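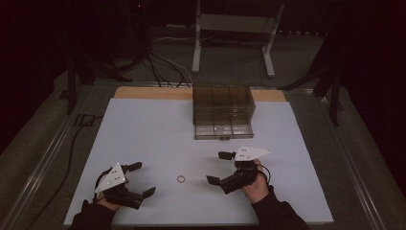 Progress report, small-parts bench
Shared workshop, Firkent building
Reporting period: August
Prepared for: Flilberg Workshop Fund

Status

The build is on schedule for the mechanical work and two weeks behind on software. Hardware spending stands at 996 dollars. The remaining 700 dollars is held for the arm controller and is not yet committed.

Work completed

Both hand-held grippers are assembled and in use. They share one design, with mirrored mounts for left and right. The first set of fingertips flexed under load when closed on thin parts, so they were reprinted with a thicker root. The new set has the same reach and fits the old screws.

The marker plates were remade in white after the first pair warped. Each plate now bolts straight to the gripper body. Swapping a plate no longer requires a new calibration of the jaw opening, but the plate position still has to be checked against the reference jig.

The table surface is settled. We tried bare wood, a cutting mat and a pale board, and kept the board. Small parts stand out well on it and it wipes clean. It does shift if someone leans on the near edge - clamps are on the parts list.

Recording

The current task is sorting small hardware into a drawer organizer with three sections. One operator works both grippers. Recording of the ring task began on a Tuesday and 13 sessions have been logged. A session is rejected if either gripper loses tracking at any point, and 2 of the 13 were rejected on that basis. Both losses happened with the wrist turned far inward.

Rings are harder to pick up than the spacers used in July. The part is thin and sits flat, so the fingertips must come in almost level with the board. Operators now approach from the side and close slowly. This has been written into the task sheet.

Open items

1. Cable strain. The cable on the left gripper pulls at its connector during long reaches. A clip on the body is drawn but not printed.

2. Log software. The Ulero logger drops its time stamp when the disk is nearly full. We clear the disk before each session as a stopgap. A proper fix is the main cause of the two-week delay.

3. Drawer position. The organizer is placed by eye. A corner stop will be added so that positions match from one session to the next.

4. Arm controller. Balaskas has quoted a longer lead time than planned. The order has to go in before the end of the next period to keep the arm work on schedule.

Next period

Finish the cable clip and corner stop, close the logger fault, and repeat the ring task with the drawer in its fixed position. Work on the arm mount starts once the controller order is confirmed.

Request

We ask the fund to approve release of the 700 dollars for the controller. No other change to the budget is requested.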